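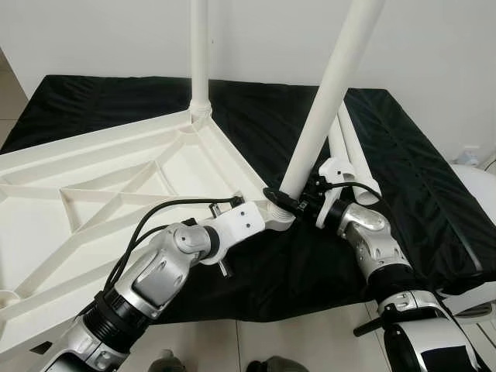

Surely the seller knows what the table can hold, one reader of our last edition objected, so why should a student have to turn it over and look?

## Chapter 4: What Holds a Folding Table Up

The objection is fair, and we have kept it in mind. But sellers print all kinds of numbers. The Flamudine catalog gives a load rating for every folding table it lists and does not say, on any page, whether the load was spread out or piled in the middle. A rating of 116 pounds could mean either. Until you know which, it tells you very little.

So we start with the underside. The top of a plastic table is made to look flat and plain, and it gives almost nothing away. Turn it over and you find ribs, a raised rim, and the places where the legs attach. Ribs make a thin sheet harder to bend. Ribs that cross and form triangles also help it keep its shape when it is pushed sideways. We are less sure than most textbooks that more ribs always means a better table -- a deep rib and a shallow one look much the same in a sales photo.

Legs deserve even more doubt. A tube is strong when pressed straight down along its length. Lean on the table's edge and the load shifts to the joint, and joints are where the Stulcombe repair records begin to get interesting. They cover 2,994 tables, and we will read them with some care in Section 4.3, including the question of who decided what counted as "broken."

### Before you read on

Find a folding table and clear it off. Lay down a cloth, turn the table over on it, and sketch the ribs and leg joints. Mark the spot you expect to fail first. Keep the sketch; you will need it for Section 4.2.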